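Checking your hand-held grippers before a session
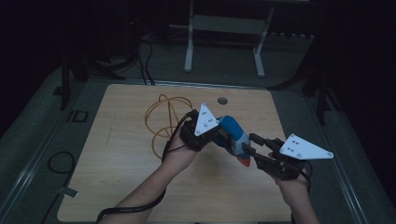 Both grippers on one object, marker plates facing up and out.

I've been looking after the pair of hand-held grippers on our Tolik bench since February, and most of the trouble I get comes down to the same few things. So this is my routine! It takes me 20 minutes, less if Sheena Rankin had the bench before me (she leaves it in much better shape than I do).

Start with the marker plates. Grab each white triangle by its edges and wiggle it gently. If it moves at all, snug up the screws a bit at a time, going back and forth between them. Then wipe the markers with a dry cloth. Fingerprints are enough to make the tracking jump.

Next, the cables. I run the left one over the back of my hand and down my forearm, with enough slack at the wrist that I can turn the gripper all the way over. Tape it too tight and you'll feel it tug halfway through a grab.

Now the jaws. Open and close each one 8 times with nothing in it and watch the reading on the screen. It should come back to the same closed value every time, give or take 2 counts. Mine drifted last month, and all it needed was a re-zero with the jaws shut.

Last, pick up something with both grippers at once, tilt it, and hold it still over the board. I like an object with a rounded body for this, because a sloppy jaw lets it roll. If the two tracks stay steady on screen, you're good to go. If one wanders, go back to the plates first. Mervin Kennedy swapped a perfectly good cable before checking those screws, and I've done it too.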